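**Progress report to the Aubert fund – table flowers and arranging sessions, Skekthorpe**

Prepared by Iman Tazi, June 16, 2021

This report covers the first half of the grant period. The grant pays for two things: a stock of artificial flowers for the day rooms at Skekthorpe, and a set of arranging sessions for the residents and their visitors. Both are under way. The stock is in better shape than the sessions, and the reasons are set out below.

**Spending to date**

We have spent $2,118 of the grant. Of that, $711 went on the flowers themselves, ordered from Nidley in two lots. The rest covers vases, storage boxes, floral tape, wire cutters and the session leader's hours up to the end of last month. Receipts are in the shared folder, filed by supplier. One Nidley invoice was issued twice with different numbers. We paid it once and have asked for the second to be canceled in writing. I will forward the letter when it comes.

**The flowers**

The first lot was mixed and too pale. Residents told us at the first session that they wanted color they could see from across the room, so the second lot was mostly red roses, with light blue blooms to go next to them. Red and blue is now the standard pairing for the day room tables.

We lay stems out on a white table before they go into a vase. This makes it easier to check the heads and leaves, and to see which stems cross badly. The blue blooms are full and ruffled and take up a lot of room, so they do best in the middle with the roses to the sides. The leaves need the most attention. They are large compared with the heads and tend to end up on top of the petals, where they hide the part people want to look at.
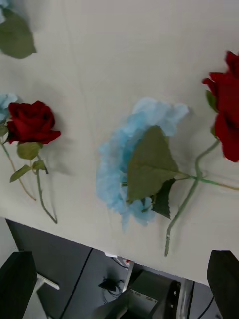

*Red roses and pale blue blooms on the sorting table. One of the green leaves is lying over the front of the center bloom.*

We now bend the leaves back by hand when a stem is unpacked. It adds time to the unpacking but saves it later, and the session leader no longer has to do it with people waiting.

The Prorkus vases are a partial success. They are heavy at the base and do not tip, which was the main worry raised in the application. The necks are narrow, though, and a rose stem with a side branch has to be pressed flat to go in. Several leaves have come off that way. We have kept the loose leaves in a box and will tape back any that are still usable. For the remaining rooms I would like to switch to a wider vase from the same range, at the same unit price. Please let me know if this needs a formal change to the budget.

**Arranging sessions**

Each session is set for 90 minutes. We have held five so far. Attendance was low for the first two, which clashed with the hairdresser, and picked up when we moved to the afternoon. The people who come tend to come back.

The plan in the application was for each person to make a full arrangement. In practice this was too much for one sitting. We now start with two stems, one rose and one blue flower, and people add more if they wish. The rose usually stays down on the table while the taller blue stem is held up and turned so its height can be judged. Working with two stems also keeps the table clear enough for people with poor eyesight to find what they put down.

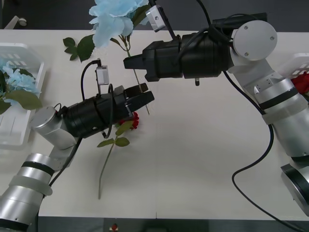 *Two-stem start: the light blue flower held upright by its stem, the red rose on the table.*

Several residents asked whether the finished vases could stay on the tables between sessions. They now do. Cleaning staff wipe around them and have had no complaints, apart from dust on the blue petals. Dust is harder to get out of the ruffled blooms than off the roses. A soft paintbrush works better than a cloth, and we have bought a few from the supplies budget.

**Problems and changes**

- The storage boxes are too shallow for the blue blooms, and heads stored flat come out creased on one side. Deeper boxes are on order.
- The printed instruction sheet was too long. A one-page version in larger type is being drafted.
- The session leader is away for part of July. We will run a shorter timetable then and make up the missed hours afterward.

**Next steps**

In July we will fill the vases for the two upstairs rooms and finish sorting the second Nidley lot. The deeper boxes should be here by then – if they are not, I will buy a few locally and claim the difference. I do not expect to ask for more money in this period.

I need an answer on the wider vases before the upstairs rooms can be finished. An email is fine.

Iman Tazi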